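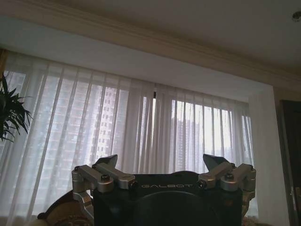 Maëlys Mallet wrote in to say that if a machine can't draw her curtains by December she's done with the lot of them, and why do I keep reviewing hoovers when the boring jobs are the ones on the wall. Fair. So, curtains.

Plirkow curtain runner, 58 pounds a side, you need 2 if your curtains meet in the middle. Had mine nine weeks. Writing this fast, the train's at four.

Quick version. Opens and shuts curtains. Does it on time. Does it quite loudly. Buy it if you have heavy lined ones on a decent straight rail. If you've got sheers right across a wide window, read on before you pay.

Sheers are harder than you'd think. Hardly any weight in them, so the runner sets off and the cloth just sort of follows when it feels like it. Folds bunch up at the leading edge. Then the two panels meet, or nearly meet, and there's a thin gap left near the top where light gets in. A person twitches it shut without thinking. The runner has no idea. As far as it knows the job's done, little green light, off to sleep.

I ended up pinching the gap closed by hand most evenings. Which is the chore, isn't it. Same chore, with a charger.

Fitting. Took me most of an evening. The clip is stiff and the leaflet shows a rail I've never seen in any house. Keep the small grey spacer, I threw mine out with the packaging and had to go through the bin for it. Once it's on, it stays on. No complaints there. Hasn't marked the rail either.

Setup goes through the Emine app. Fine once you're in. It asks you to walk the curtain open and shut once so it can learn the width, then it shows a counter of every run. Mine says 1,029 because I left it on the test loop and went out. Sorry, neighbours. Battery coped with that better than I expected, to be fair to it.

Noise — a sort of grumbling whirr, like a coffee grinder in the next flat. Quiet mode is slower and the same noise for longer. Don't use it in a baby's room.

Daylight sensor. Hopeless behind sheers. Enough light comes through the cloth that it can't decide if it's bright out or not, so it opened at odd times on grey mornings. Turned it off, used the timer, much happier. Timer is teh best bit of the whole thing.

Plants. If you've a big one with long pointy leaves standing near the curtain, move it. The runner will drag cloth straight across it and keep pulling. It does stop in the end when it meets enough resistance but a leaf isn't enough resistance. A chair back might be. Ours was, once.

Compared with the others:

Clegg Drawmaster. Cheaper, pulls on a cord loop, nothing on the rail at all. Better with light cloth, I'd say, because it moves the whole run evenly. Ugly box on the wall. No app, just a dial, and I didn't miss the app. If you rent you can't really have it, it wants screws.

Flaltetti. Lovely looking. Sent it back. Lost its idea of where "closed" was every few days and needed teaching again. Life's too short.

Now the bigger question, which is what Maëlys was really asking. Can machines do the house yet? My answer is still bits of it. One machine, one job, one direction, and somebody tidying round the edges. Drawing a curtain they can do. Drawing it, seeing the gap, lifting the hem off the plant, noticing the hook that's popped out — that needs something to look and something to grab, and cloth is a pig to grab. It never hangs the same way twice. Ask anyone who's tried to get a robot to fold a towel.

I do think a machine with arms is the right answer for that in the long run. One thing that can do the curtains and then do the next thing. But it has to get between the furniture, and it has to be gentle, and thin see-through fabric against a bright window must be about the worst thing you could ask a camera to look at. You try and find the edge of a sheer with the sky behind it. I can't always.

So for now, a motor on a rail.

Good: stays put, battery, timer, works with heavy curtains
Bad: noise, light sensor, leaves a gap on sheers, the leaflet
Would I buy again: for the bedroom yes, for the front room I'd get the Clegg and live with the box

Updated 13 Oct 2020: new version of the app lets you set an overlap so the panels push past each other slighty. Gap is smaller. Still there on the sheers. Left hand runner now stops short sometimes and needs a tug, have emailed Plirkow, will add their reply here when I get one.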